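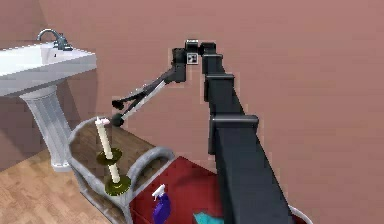 Pink walls and a very patient arm: my afternoon at the Witthorpe open lab

I've wanted to see household robots trained in simulation for ages, so when Witthorpe opened its doors in September I was there before the coffee was. The whole demo ran inside a virtual home, projected on one long wall, and I loved how ordinary the jobs were. Candlesticks! Toilet lids! Dayana Villca, who ran our session, put us right up by the controls and told us to ask anything.

I asked plenty. The candle was the first thing I got hooked on, a tall white one in a gold candlestick, with the black gripper hanging just over the top of it. A candle is skinny and easy to knock over, and the angle of the fingers matters more than I would have guessed. Dayana let me nudge the approach a little at a time with the keyboard. I was terrible at it and wanted another go right away.

Then there's getting around the house. From behind the gripper you look past a white door frame to beige tile and the kitchen counters, and suddenly you care a lot about how wide a doorway is.
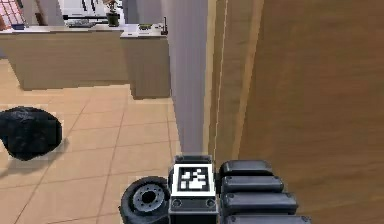

I kept leaning sideways in my chair as if that would help with the steering. Si-woo Moon, in the next seat, was doing the same thing, so I felt better. Their planning software is called Trarkmont, and every run can be rewound and started over from any point — such a luxury! They had queued up 900 runs for that night alone, after 3000 over the summer.

We finished back in the bathroom, talking about clutter. A flat tank lid is a tempting place to leave things, and a coiled black cord next to something small and blue is a pretty good puzzle for two fingers. Which do you move first? Our group of nine argued over that one right up to closing time.

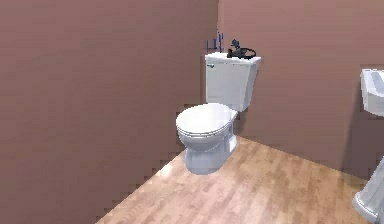
Posted by Tamara Căpraru in Visits

I've signed up for the next session already, and Dayana says visitors will get to set up a room of their own. I'm going with a laundry room, with socks everywhere.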